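Print | E-mail

Scriptwriters and a researcher wanted — Niven Channel (strange places, lost things, odd science)

We make long videos about places people can't quite explain. Caves, dead lakes, islands with no good map, sounds under the ice. Niven has been going a while now and we're behind on scripts, so need people quick.

Looking for 2 writers and one researcher. Remote. Part time to start, more hours if it goes well.

Writers — you turn a pile of notes into a script of 8 segments. Each one has to stand up by itself, people skip around. Plain talk, short words, read it out loud before you send it. First one you'd be doing is the Pirton sinkholes, then the humming valley at Clallitz, which viewers have been asking for since forever. No aliens unless a local really did say aliens, and then say who said it.

Researcher — you find the stories and check them. Old newspapers, survey reports, expedition diaries, phone calls to small museums that pick up maybe once a week. If a claim only lives on other video channels we don't use it. Last year we ran a bit on the Fositz cave that was just plain wrong (the "bottomless" shaft has a bottom, a caving club had been down it and written it up) and we had to pull the whole video. Don't want that again.

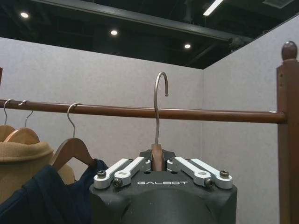 Every fact in the script gets a source next to it in the notes column. Page number too if its a book. Sounds fussy but the narrator reads these cold and she will ask.

What you need:
- good plain English, spelling mostly right
- a habit of looking things up
- free for the Thursday call, 3 p.m., camera off is fine
- some night hours near upload time

Degree not needed. Geology, biology or history background nice to have. Second language very nice, esp. for the researcher, half the good stuff never got translated.

Pay is per finished script for writers, hourly for research, rates sent with the trial. The trial is paid too. You get one topic and three days, and we send notes back either way.

To apply: send a sample, 1179 words tops (thats the length of one segment, so please stick to it), on any real place that puzzles you. Sources at the bottom. Plus a few lines on who you are and when you can start. No cover letter, no resume longer than a page. Samples written by a chatbot go in the bin.

Mail to Jeanie Pringle, script desk, subject line "Niven writer" or "Niven researcher". Want both? Say so, send the one sample. We read as they come in and would like people in place by August — spots close when filled.

Print | E-mail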